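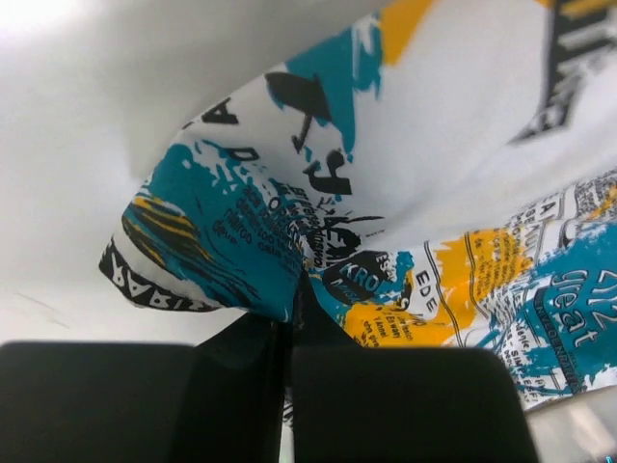 Students teach a robot arm to fold the washing

11 May 2020

A group of students at the Keltau technical college has spent most of the school year on a task that takes a person a few seconds: picking up a piece of cloth from a table and folding it in half. The work of the robotics club will be entered in the Clastia student competition in December, in the category for household tasks.

The club meets in the old drawing room on the second floor of the college. It started the project with one arm, one gripper and a box of clothes and fabric remnants brought from home. Efe Ekpo, who teaches electronics at the college and leads the club, says that the choice of subject was made by the students themselves.

"I had proposed to them something with wooden blocks," he says. "They voted against me. They wanted a thing that their families would understand, and everybody's family has washing."

Cloth is a difficult material for a machine. A block has the same shape every time you lift it, but a shirt or a scarf changes its shape as soon as it is touched. The gripper has to close on a small piece of the fabric and hold it firmly, while the rest moves in a way that is hard to calculate before. In the first weeks the fingers often closed on air, or they took two layers when only one was wanted.

Printed fabric brought another problem. The students work mostly from the pictures of a small camera close to the gripper, and their first program looked for dark lines in order to find the folds. On a plain towel this gave good results. On a cloth with a newspaper pattern, with its many letters and columns, the program believed that nearly every line of print was a crease. The team then wrote the step again, so that it now looks for soft changes of shadow and pays less attention to sharp edges.

"The newspaper cloth is our examiner," says Ekpo. "If the program can work with this one, we are not afraid of the towels."

The arm does not do everything by itself. In the present stage a student guides it by a hand controller, and each attempt is recorded together with the positions of the joints. The recordings are later used to train the program, which tries to repeat the same movement without help. Until now the club has collected some 3000 attempts, and the students have marked each of them as good, partly good or failed. The failed ones are kept as well, and a separate list says what went wrong in them.

The marking is slow work and was at first not popular. The club solved it with a rota, which hangs beside the door. Every member has to mark one set of recordings before he or she is allowed to drive the arm. According to Ekpo this rule has made the younger members better drivers, as they have seen many mistakes before they make their own.

For the programming the club uses Kovon, a software package which the college already had for its courses in automation. The students have added their own part for the camera. They have called it Tang, after a type of small seaweed that one member saw on holiday, and which in her opinion moved in the water exactly like a wet sock. The name was meant to be changed later, but it is now written in all the files and it will stay.

In the last internal test the arm had 72 attempts on different cloths, without a hand on the controller. The club counts an attempt as successful when the cloth is lifted, carried over and laid down with the corners not more than 3 centimetres apart. Small plain pieces were folded well. Larger ones were lifted without difficulty, but they often slid when they were laid down, and the result was more a roll than a fold. The club does not want to publish the exact score before the competition, and Ekpo says only that it is better than in winter and worse than he would like.

The next work will be on the gripper. Its fingers are broad, and on thin material this is not always an advantage, for they can push the fabric away before they close. Two students are drawing narrower tips which can be fixed over the existing ones and taken off again. They also want to try a rubber surface on the inner side. A second group is looking at the question of the starting point, that is to say, where on a crumpled cloth it is best to take hold. At present the driver decides this by eye, and different drivers decide differently.

The rules of Clastia allow each team one arm and one table. The cloths are chosen by the judges and are not shown to the teams before the day. The arm must start from a heap and finish within a fixed time, and no member of the team may touch the cloth after the signal. Points are given for the fold, for the time, and for a written report. The Keltau team has already begun the report, which two of the older students are writing in the evenings.

There is no money prize in the category. The winning team receives a place at a summer course and a set of motors, and the club has some plans for the motors already. The drawing room has a second table, and the students would like to build a smaller arm there, so that new members can practise without waiting.

The club is also looking for more fabric. It can use tea towels, pillowcases, scarves and offcuts of any size, clean and without buttons or zips. Material with a strong pattern is especially welcome. Bags can be left at the reception of the college, marked with "Robotics, room 1609". Students from all departments can join, and it is not necessary to have experience in programming. Those who are interested should write to Efe Ekpo through the college office and mention which year they are in.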